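Gripper checks before a cloth pick — short version

Wiremu asked for this written down, so. Applies to the Wihongi cell and anything else with two fingers on it.

Before power
- Read the last log entry. All of it, not just the date.
- E-stop in reach of whoever is watching, not whoever is typing.
- Fingertips wiped. Lint in the slots goes out with a soft brush, no blades.
- Sleeves, lanyards, hair. You know this one.

First run
Slow mode, always. Fingers open before the arm moves in, and stop short of the cloth. Look at the gap. If one tip is nearer the padding than the other, back off and re-level, dont nudge it by hand with the drives on.
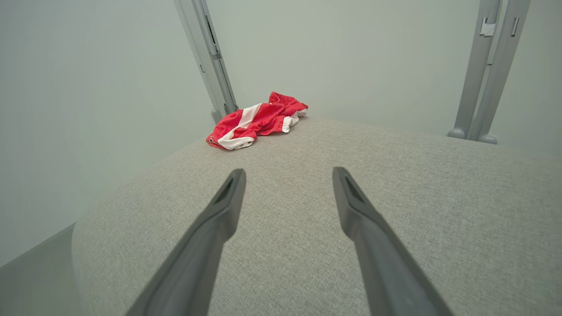 Then close at the lowest force setting and lift straight up. No dragging across the upholstery, it wears the weave and the tips both. Keep clear of the uprights at the back — set a keep-out zone, 5 cm, and test it with nothing held.

Two people for any change to force or speed limits. One edits, one reads it back. Both sign.

Full finger inspection every 1000 cycles, pads replaced at 2000 even if they look fine. Log it the same day pleasse.

Questions to Marlene Stüber or Ewan.

Last edited 2022-08-11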